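Stuffed toy

A stuffed toy is a toy with an outer skin of sewn fabric and a soft filling. It is also called a plush toy, a soft toy, a stuffed animal or, in British usage, a cuddly toy. Most stuffed toys represent animals, but dolls, vehicles, foods and made-up creatures are also common. They are given to children as comfort objects, bought as gifts and souvenirs, and collected by adults.

History

Dolls made of cloth and filled with straw, rags or grass are known from many periods and places. Most were made at home from whatever was at hand. Commercial production began in Germany in the 19th century, when the Steiff company started selling small felt animals, first intended as pincushions. The teddy bear appeared in Germany and the United States early in the 20th century and soon became the best known form.

During the First World War and again in the Second, shortages of wool and mohair led many families to sew toys from old coats, socks and towels. Printed patterns for such toys were sold by mail and in magazines. Synthetic plush became common after 1950. It was cheaper than mohair and could be washed, and it took bright dyes well. Small toys filled with plastic pellets became a collecting craze in the 1990s.

Materials

The word plush refers to a fabric with a long, soft pile. Early makers used mohair, wool felt, cotton velvet and silk. Polyester is now the usual material for both the pile and the backing. Fillings have included sawdust, wood wool, kapok, cotton and foam rubber. Polyester fiber is the most common filling today, often with a bag of plastic beads in the feet or seat so that the toy sits upright.

Eyes were once made from boot buttons or from glass mounted on wire. Both could come loose, and safety eyes held by a locking washer have largely replaced them. Toys for infants generally have embroidered faces.

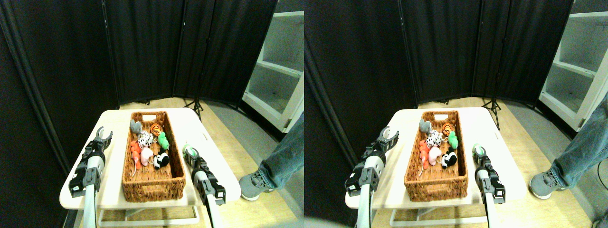
Choice of animal has changed less than choice of material. Bears, rabbits, dogs and cats have been sold in every decade since factory production began, and farm and zoo animals followed soon after. Makers rely on a few strong features so that a small toy can be recognized at once: a raised trunk on a gray elephant, black stripes on an orange tiger, black spots on a white cow. Frogs are usually green, often a much brighter green than most living species. Proportions are changed more freely than color, and a large head with short limbs is typical across the whole range.

Manufacture

A toy begins as a drawing or a clay model, from which a set of flat pattern pieces is worked out. The pieces are cut from stacked fabric with dies or lasers. They are sewn together inside out, turned through a gap in a seam, filled by a blowing machine and closed by hand. A simple animal may need 16 pieces, while a detailed one needs many more. Hand finishing remains a large part of the cost.

Safety and care

Many countries set rules for stuffed toys that cover seam strength, small parts and how quickly the fabric burns. Some also require a label naming the filling. Most modern toys can be washed in cool water inside a pillowcase and dried in air. Older toys filled with straw or sawdust should not be soaked, and are normally cleaned by brushing or light vacuuming through a net.

Collecting

Collectors value age, condition and original tags. The Amaral collection, assembled by Everaldo Fontes, holds over 2,000 toys, most of them mohair bears and dogs. Its printed catalog describes 973 of them and groups them by filling.

See also

Rag doll
Teddy bear
Sock monkey
Puppet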